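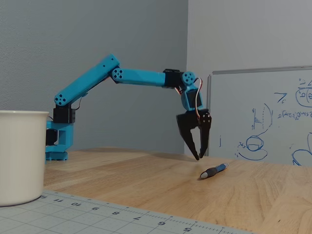 Reading time: 4 minutes

20/04/2018
By Reda Fahmy

Print this article | E-mail this article

The river Grorel does not reach the sea. It comes down from the hills above the village of Catmont as a good strong stream, it crosses two fields, and then it goes into the ground. In a wet winter the last pool is wide enough for ducks. In September, when I made my first visit, there was only a bed of stones and a line of dry moss on the rock where the water had been.

The people in Catmont have always known that the river must come out somewhere. The old farmers say it comes out at Flinberg, on the other side of the ridge, where a cold spring fills a basin under the cliff. The younger ones prefer Henare, which is farther down the valley and has better trout. For a long time the question was discussed mostly in the bar, and each side had a story about a lost hat or a barrel of straw that traveled under the mountain.

The rock in this region is limestone, and limestone is dissolved, very slowly, by rain. Rainwater takes carbon dioxide from the air and still more of it from the soil, and so becomes a weak acid. It enters the small cracks and makes them wider. After many thousands of years some of the cracks have become pipes, and some of the pipes have become caves. Geologists call such a landscape karst. On the surface it looks dry and a little poor, with thin grass and sudden hollows, and the real drainage is below your shoes.

To follow water in this kind of ground, one puts a dye into it. The dye used at Catmont is fluorescein, which is green and can be detected when it is so diluted that the eye sees nothing. The team put it in at the sink on a gray morning after two days of rain. I expected a ceremony, but a man in rubber boots opened a bottle, emptied it, rinsed it three times and wrote the hour in a notebook. The pool became the color of a lime candy, and in a few minutes the color went under the rock.

Then comes the waiting, which is the larger part of this science. At both springs the team had fixed small bags of charcoal, which catch the dye when it passes, and also an instrument that shines a light into the water and records what comes back. The bags were changed every day. At Flinberg one must go down 58 steps cut in the rock to reach the basin, and with wet boots they are not pleasant steps.

The dye arrived at Flinberg first, after 31 hours. The old farmers were very satisfied. But four days later it came also at Henare, much weaker, and it continued to come there for almost three weeks. So the river divides somewhere under the ridge. One part takes a wide and open passage, and the other part goes through something narrower, or stops in a flooded chamber and leaves it little by little. The dye alone cannot tell which of these is the right explanation.

The ridge is 1,571 meters high at its top and the sink is at 900, so there is plenty of rock in which to hide a cave. Cavers have tried to enter from above. The best of the shafts goes down 100 meters and finishes in a slope of broken stones with a cold wind blowing between them. They dig there in summer. A wind means a space behind, but it does not say how big the space is, or if a person can pass.

For the villages the matter is also a practical one. Flinberg drinks from its spring. In sandy ground, water is filtered as it moves and may need years to go a short distance. In karst it can travel under a whole mountain in one day and a half, and anything that falls in at the top arrives at the bottom in nearly the same condition. Until a few years ago the hollow behind the last farm in Catmont was used for old tires and dead sheep. It was cleaned before the dye test, and there is a fence around it now.

A second test is planned for low water, when the slow branch may behave differently or may be completely dry. The team would like to use two dyes of different colors, one in the river and one in a smaller sink to the east that no one has studied yet.

I went back to the pool on my last evening. The water was clear again and rather loud. A boy from the farm was throwing sticks into the hole one after the other, and he asked me on which day he should go to Flinberg to collect them.

Print this article | E-mail this article

Contact us | Copyright 2018, all rights reserved | Back to top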